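Terkix Hand Tape Dispenser, 2-inch: three months at a packing bench

I ship small ceramic parts and replacement glazing beads from a two-person shop, and the packing bench goes through carton tape faster than anything else we buy. The Terkix replaced a stamped-steel dispenser whose brake screw had stripped its thread. It has been in daily use since the middle of summer, sealing single-wall and double-wall cartons, and this review covers that period through October.

Construction

The body is bent steel with a molded handle. The hub takes a standard 3-inch core and turns on a nylon bushing, held with a wing nut that sets the drag. The blade is a serrated strip fixed with two machine screws, and it comes off with an ordinary Phillips driver. The older tool had a riveted blade, so this alone counts in its favor. The wiper flap is soft plastic and feels thinner than it should.

Weight without tape is acceptable. With a full roll the balance moves forward, and anyone with small hands will notice it by the end of a long session. Odette Hoarau, who packs with me on Fridays, prefers to hold it with her index finger along the top of the body. The maker's leaflet shows a full grip behind the guard. Both work.

Brake and feed

The drag setting is the best part of the tool. A quarter turn of the wing nut gives a change you can feel, and it stays where you put it. I checked the nut with a paint mark before a run of 84 cartons and it had not moved at the end. Hot-melt tape needs more drag than acrylic, and it unwinds louder. At low drag the roll overruns when you stop sharply, and the loose end goes back onto the roll. Picking it off costs more time than the overrun saved.

Feeding a new roll is fiddly. The tape has to pass under the roller with the adhesive side facing away from the handle, and the arrow meant to show this is molded black on black. I went over mine with a paint pen.

Blade

Clean cuts on acrylic tape, first try, for the first 200 cartons. After that the left end began to stretch the film before breaking it. Cleaning off the adhesive with mineral spirits brought back most of the performance. On filament tape the blade is useless, and the leaflet says as much. Spare blades are sold singly through Trotgate, where mine took nine days to arrive.

Tape choice

A dispenser can't fix bad tape. I ran three types through it: a house-brand acrylic, a Skurkia hot-melt, and a water-activated paper tape that it was never meant to hold. The hot-melt sealed best on recycled board. The acrylic needed a firm second pass with the wiper, particularly on dusty flaps — keep a dry brush on the bench if you cut your own inserts. The paper tape was a waste of an afternoon.

Compared with the Çetinkaya

Annag Munro lent me her Çetinkaya for a week. It costs 26 dollars more, has a retracting blade guard, and is quieter. Its brake is a stepped cam with fixed positions, and the position I wanted fell between two of them. For a shared bench I would take the guard. For one careful user, the Terkix is the better buy.

Faults to date

The wiper has a small split at one corner. The handle seam needed a few strokes with a file. No rust.

Rating: four out of five. One point off for the wiper and the feed arrow.

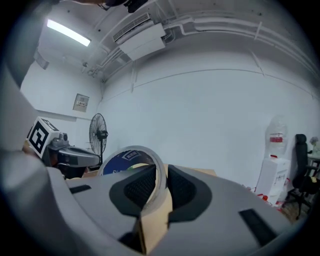 Roll of wide tape, with a narrow strip of brown cardboard.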